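Search this site
Enter a word or phrase
Go

We use cookies to remember your reading level and text size. Accept / Change settings

Print this page | E-mail this page

WHY BREAD RISES

Cut a slice of bread and look closely at the inside. It is full of holes. Some are as small as a pinhead and some are big enough to let the jam through. Each hole was once a bubble of gas. This page explains where the gas comes from, why it stays in the bread, and why bread comes in so many shapes.

Bread is a food that most people eat without thinking much about it. You might have had toast this morning with your eyes still half shut.
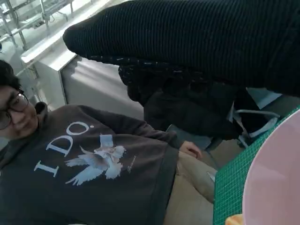
Words by the Clumcombe Young Readers' Desk
Reading level 2

What is in the dough?

Plain bread needs flour, water, yeast and a little salt. Flour is made by grinding grains, usually wheat. When flour and water are mixed, two kinds of protein in the flour join up and make a stretchy material called gluten. You can feel it when you knead dough. At first the dough is lumpy and tears easily. After ten minutes of pushing and folding it is smooth, and you can pull it out thin before it breaks.

Yeast is a living thing. It belongs to the same big group as mushrooms, the fungi, but each yeast is a single cell, far too small to see without a microscope. Dried yeast looks like fine brown sand. The cells in it are resting. Warmth and water wake them up.

Where the gas comes from

Yeast feeds on sugar. There is some sugar in flour already, and more is made when the starch in the flour starts to break down. As the yeast feeds, it gives off a gas called carbon dioxide. This is the same gas that makes lemonade fizzy. It also makes a small amount of alcohol, most of which is driven off in the oven. The whole process is called fermentation.

The gas pushes into tiny pockets in the dough. The stretchy gluten holds it in, a bit like the skin of a balloon, and the dough swells. Bakers call this proving. In a warm kitchen a dough may double in size in an hour or two. In a fridge it may take all night.

Try it yourself

You will need a clear bowl or jug, a teaspoon of dried yeast, a teaspoon of sugar and half a cup of warm water. Ask an adult to check the water. It should feel like bath water. Stir everything together and leave it for fifteen minutes. A layer of froth should form on top. Smell it. If there is no froth, the water may have been too hot, or the yeast may be old. Pour it away and wash the bowl when you have finished.
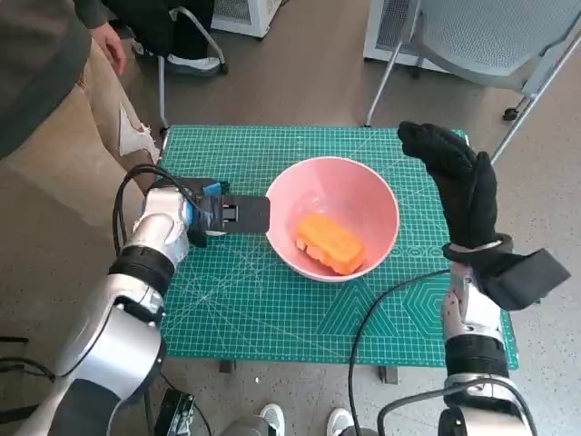 What happens in the oven?

When the dough goes into a hot oven, the gas inside it gets hotter and takes up more room. Some of the water turns to steam. The loaf grows quickly for the first few minutes, and then the yeast dies from the heat and no more gas is made. The gluten and the starch set firm, so the bubbles keep their shape.

The outside gets much hotter than the middle. It dries out and turns brown. The browning gives the crust its smell and most of its taste.

Bread without yeast

Not all bread is made with yeast. Soda bread uses bicarbonate of soda and something sour, such as buttermilk. When the two meet they make carbon dioxide straight away, so the dough goes into the oven with no waiting. Many flatbreads, such as chapattis, have nothing added to make them rise. They may still puff up on a hot pan as the water in them turns to steam.

Sweet buns

Buns are small breads, often made with extra milk, butter, egg or sugar. One kind from Japan is called melon pan, or melon bun. It is made of soft dough with a thin layer of biscuit dough wrapped over the top. The baker usually marks criss-cross lines on it before baking. Many melon buns have no melon in them at all. One explanation for the name is that the lines look like the skin of a melon.
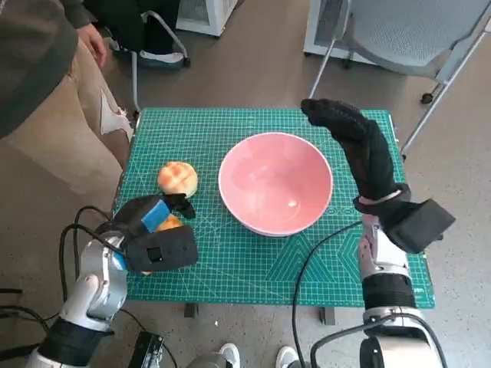
Page 2

How is bread made in a bakery?

A large bakery follows the same steps as a kitchen, with bigger equipment. The Rakerville bakery makes 2,750 loaves on an ordinary night. Work starts at ten in the evening so that the bread can be in the shops by breakfast. The dough is mixed in steel tubs, cut into pieces, weighed and left to prove in a warm, damp room. Then it is baked, cooled and packed. Cooling matters because warm bread makes the inside of a bag wet, and wet bread goes mouldy sooner.

In October the bakery also makes fruit buns for the Clumcombe harvest fair. Last time it made 1,843 of them. They take longer to prove than plain rolls, as the extra sugar and butter slow the yeast down.

Why does bread go stale?

Many people think stale bread has just dried out. That is part of it, but bread goes firm even in a sealed bag. As the loaf gets older, the starch inside it changes and becomes stiffer. This happens faster in a fridge than in a cupboard. Freezing is different, and frozen bread keeps well for weeks.
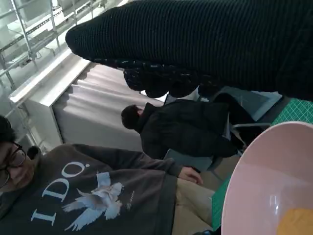

Toasting softens the starch again for a short time, so yesterday's bread can make good toast. Stale bread can also be used for breadcrumbs, bread pudding or stuffing. Mouldy bread should go in the food waste bin. Cutting off the green part is not enough, as thin threads of mould may have spread through the slice where you cannot see them.

Words to know

Dough: flour and water mixed together, before baking.
Fermentation: what happens when yeast feeds on sugar and gives off gas.
Gluten: the stretchy material that holds the bubbles in.
Knead: to push, fold and stretch dough.
Prove: to leave dough to rise.

Print this page | E-mail this page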